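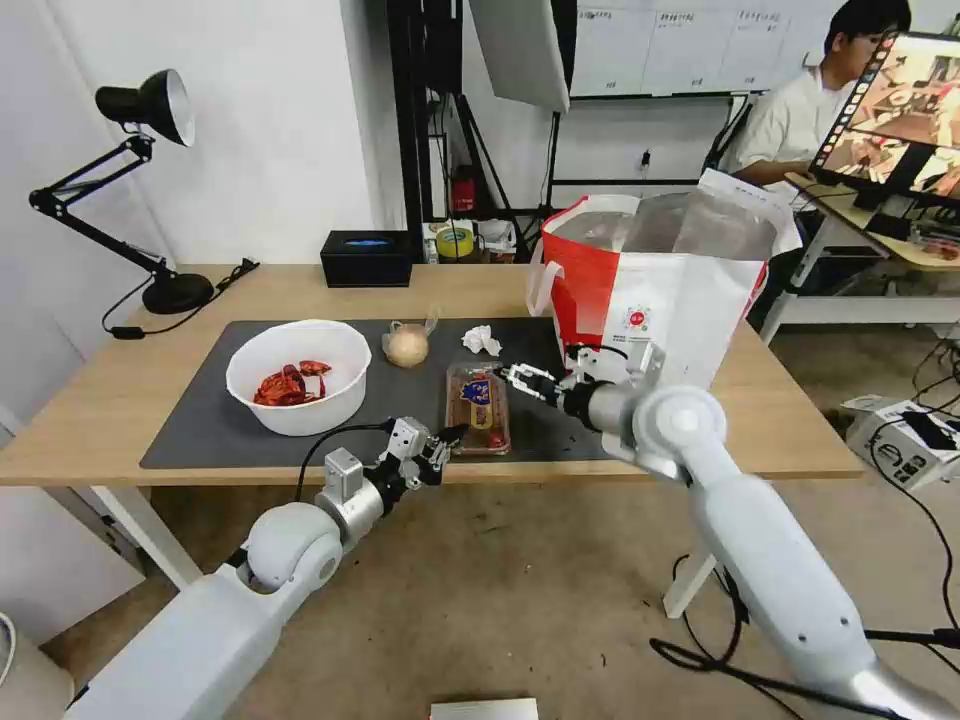

I've come around to the opinion that a homemade robot ought to practice on real groceries, and I'd like to make the case to anybody who is about to spend February the way I did, sanding little blocks of wood.

Blocks are wonderful, I want to say that first. We started with blocks at the shared workshop in Flostham, and when Lobo (the left arm, named before I had any say in it) set one down where we wanted it, I called my sister from the parking lot. But a block is a thing you made to be picked up. It has flat sides and it doesn't mind being squeezed, and after a few weeks of that you begin to believe your gripper is better than it is.

Then you put out dried chili peppers in a bowl, and an onion, and a crumpled tissue, and a plastic package of food with a label on top, and you learn a great deal in one evening. An onion wants to roll. A dried pepper weighs next to nothing and cracks if you're greedy with it. Plastic packaging is the worst of the lot, in my opinion – it gives under the fingers, it catches the light, and the part you'd grab without thinking is often the part that slides.

Rainer Ruppert, who built most of the wiring and has earned the right to argue with me, thinks this is sloppy. He likes a test he can repeat. His log for Stusta, the right arm, runs to 1,016 tries with the same wooden block, and he can tell you which changes helped and which ones only felt like they did. I respect that log. I have also eaten my lunch beside it, and I can't say it ever told me whether Stusta could help put away the shopping.

And that is what I'd like a home robot for! My aunt in Droltby has bad hands, and a package she can't get hold of is a real nuisance in her day. She has never once needed a block moved.

So my suggestion is a modest one. Keep the blocks for the first 10 evenings, or however long it takes until the arms stop bumping into each other, and after that bring a bag from the store. Leave some of the mess on the table while you work, too. Kitchens have crumbs in them. Rainer has agreed to two grocery nights a month, provided I write everything down, and I've bought a notebook.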